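Hand-held gripper pair: setup and upkeep

Maintenance gallery, Prokitz bench notes. Compiled by Golnar Azimi.

These notes cover one pair of hand-held grippers, left and right, with their marker cubes, finger pads and cables. The pair is treated as one machine: if one side comes out of service, both do, and both go back in with the same pad type fitted. The room stays as it is between sessions. Furniture may be moved, but the printed marker boards may not.

Settings in this revision:

Logging interval: 25 ms per sample, both sides.
Pad inspection: every 900 closing cycles.
Pad replacement: at 2,000 closing cycles, or earlier if the tip is scored.
Full-open reading: 104 mm between pad faces, measured at the tip with calipers.

If the full-open reading is off by more than 1 mm, do not correct it in software. Take the pad out, clean the seat, refit, and measure again. In January the left side read short for most of a morning. The cause was a shred of tape under the pad foot, and the offset that had been entered to hide it then had to be found and removed from Urko, the calibration file set.

Pads come in two types. The smooth type is used for flat card and coated surfaces. The textured black rubber type holds better on rounded objects and wears faster at the tip. Do not mix types within a pair. Femton, the logging software, stores a single pad value per session and will accept a mixed pair without a warning.

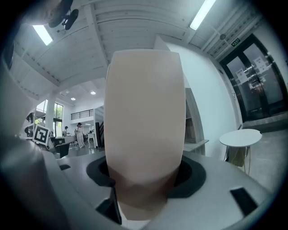
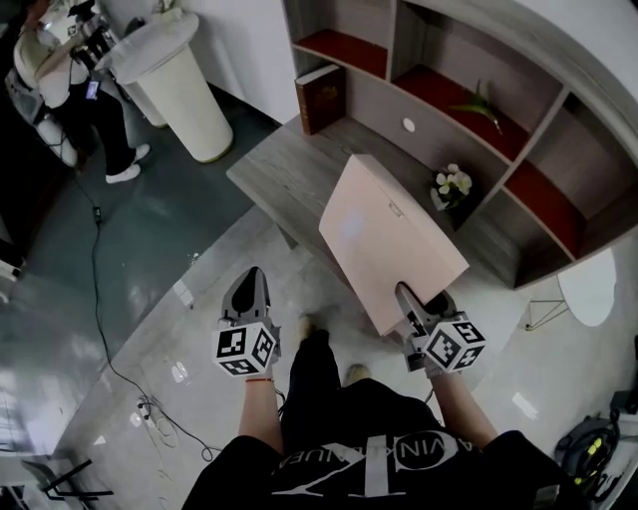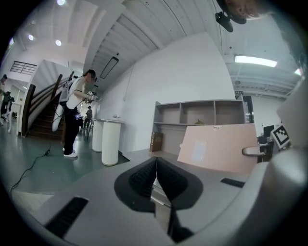 Gripper pair at the work site. First: beige finger pad at its black collar. Second: both grippers in hand, marker cubes fitted, pink box against the right fingers. Third: black rubber-padded fingers with textured faces.

Pad change

Power the gripper down and unplug the cable at the body end. Open the fingers by hand until they stop. Pull the pad straight out along its own axis; twisting it spreads the seat and the next pad will sit loose. Wipe the seat with a dry lint-free cloth. No solvent on the housing.

Push the new pad in until the foot bottoms. The gap at the collar should look the same on both sides. Close the fingers on a strip of printer paper and pull. The paper should drag evenly across the full width of the pad. If it slips on one side, the pad is seated at an angle and needs to come out again.

Reset the cycle counter in Femton for the side that was changed. The counters are independent.

Marker cubes

The cubes are bonded to their mounts and the mounts are screwed to the gripper. Remove the mount, never the cube. Check each printed face for scratches and fingerprints under the room lights at a low angle. A scuffed border costs more detections than a scuffed center. Left and right cubes carry different patterns and will fit either body, so check the letter inside the mount before tightening.

After a mount has been off, run the Urko pose check with the gripper standing still, then again while turning it slowly by hand. Save both results. The still check alone does not catch a mount screw that is a quarter turn loose.

Cables

Run cables along the floor with slack at the operator end. Most of the intermittent dropouts logged on this pair came from the connector nearest the operator. Flex the first hand's width of cable while watching the signal indicator. If it flickers, replace the cable. Repaired cables are kept for bench use only and tagged with yellow tape.

Keep the grilles on the housing clear. Dust is brushed out with the gripper held grille down. Compressed air drives it inward onto the board.

Spares

Pads of both types, mounts and short cables are in the Moen drawer, second from the top. Write the part and the side on the card when taking something out. Used pads go in the bag at the back of the drawer with the cycle count written on the foot; they are measured for wear before being thrown away.

Open items: right-side mount screw to be replaced with the longer version; wear figures for the smooth pads still incomplete past the first inspection.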